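Melby Baking Community – Help and Advice
Cakes and Decorating

Transporting a two-tier sponge cake with sugar flowers in warm weather

Posted by Ostesetti, 26 June 2023

I have been asked to supply a two-tier vanilla sponge for a family anniversary in August. The lower tier is 10 inches across and will be filled with raspberry jam and buttercream. The upper tier is smaller and will carry a spray of sugar flowers and a written plaque. The venue is 3 hours away by car, and the kitchen there has only a small refrigerator.

I would be grateful for guidance on two matters. First, should the cake be stacked before the journey or on arrival? Second, is an all-butter filling suitable, or should part of the butter be replaced with white vegetable fat? I have read conflicting advice on both points.

Dranisance

The tiers should travel separately. Each should be fixed to its own board with a small amount of royal icing and placed in a box that fits the board closely, so that it cannot slide. Dowels may be cut and inserted in the lower tier at home, once the covering has firmed. Please mark the position of the upper tier lightly with a pin at the same time. 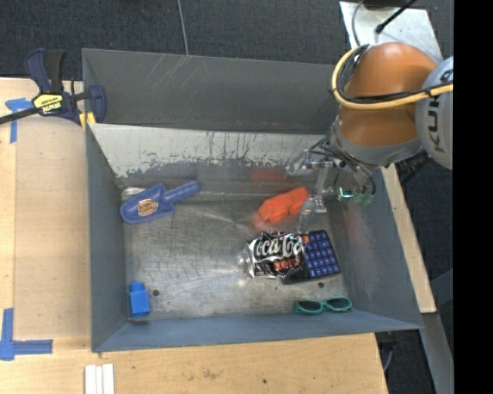
Large grey metal bin on a pale wooden tabletop

With regard to the filling, an all-butter recipe is acceptable provided that the car is cooled before the boxes are loaded and kept cool for the whole journey. Members who prefer additional security may replace one quarter of the butter with white vegetable fat. The flavor is slightly plainer, and a little more vanilla will correct this. My usual batch uses 515 grams of confectioners' sugar and is sufficient to fill and coat a single tier of moderate size. You will need to increase it for your lower tier.

Sugar flowers should not be refrigerated. They absorb moisture and the petals droop. Carry them in a separate lidded box lined with crumpled tissue, and attach them when the cake is in its final position. The plaque may be treated in the same way – it is advisable to make a spare.

Lindqvist

I agree with the above. Place the boxes on the floor of the trunk on a non-slip mat and never on a seat, as the seats slope. Take a palette knife, extra buttercream and a damp cloth for repairs.

Melby_686

I always stack mine first and have had no trouble. I have not traveled farther than the next town, however, and my cakes are usually fruit cakes, so this may not apply to a sponge.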